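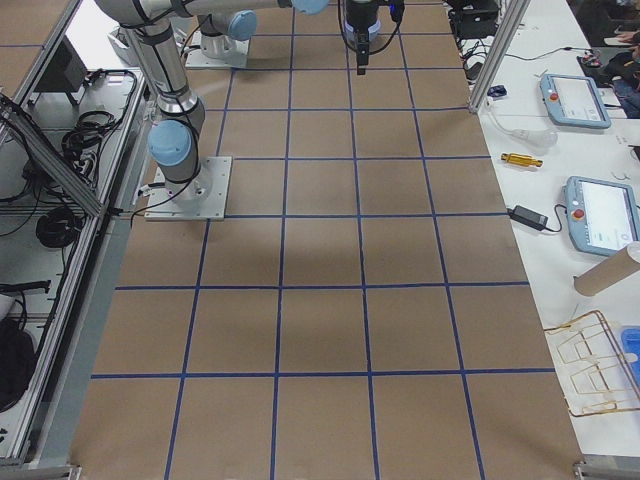
A tape grid, in hobby robotics, is a set of squares laid out on a work surface so that a person and a robot arm can talk about the same spot. I learned the term at the shared workshop in Holilham, where I help with a two-arm build called Pal, and I've been adding to this entry ever since (sorry, it's gotten long). Other shops draw their squares with marker or buy a printed mat. Ours is blue tape, run in lines across the board between the arms and the table where the teach pendants live, and the pendant table is always the messier of the two!

Origins

The habit came to Holilham from Mokville, as far as I can find out. Anselmo Londoño had used a taped door as a bench there and brought the idea along when he moved. His first version for Pal used 50 mm squares, and it was hopeless – the tape ate up half of every square and you could hardly fit a cup in one. We went bigger the next Thursday and never looked back.

Laying it out

You start with one long strip down the middle and measure everything from that. Press it down by hand and don't stretch it, or it creeps back overnight and you get a wavy line.
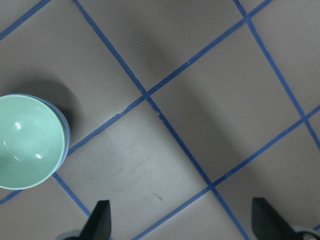

Painter's tape or masking tape both work, and either will peel without taking the finish with it if you don't leave it down all winter. Budget about 35 meters of tape for a full board, plus whatever you waste on crooked strips. I waste a lot.

Names for the squares

Every shop has its own system. At Vokholm they use letters and numbers like a chessboard, which is tidy, but people there still argue over which side counts as the front. We number from the corner nearest the base of arm one and say "row, then square" out loud.
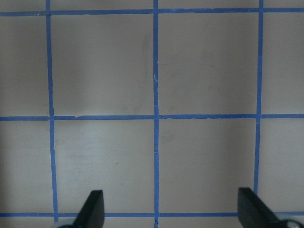
That's fine for people. Pal's software wants millimeters, so Anselmo keeps a small file that turns each square into a position for the arm, and whoever moves a strip has to fix the file too. Our worst mix-up came from a typo in that file: a 423 where there should have been a 432, and a whole evening spent blaming the wrist camera.

Wear and repair

Tape frays, mostly where fingertips and grippers brush past it. Small nicks don't matter much to a person, but a camera program that looks for clean edges can get fussy about them. I patch short lengths and leave the rest alone until the next full re-tape, usually in December.
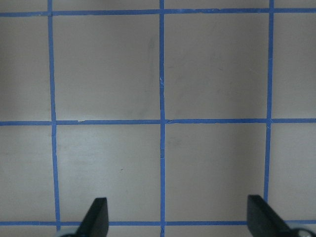 Taped squares on the Holilham surface, seen between the open gripper fingers.

See also: work envelope, hand-eye calibration, teach pendant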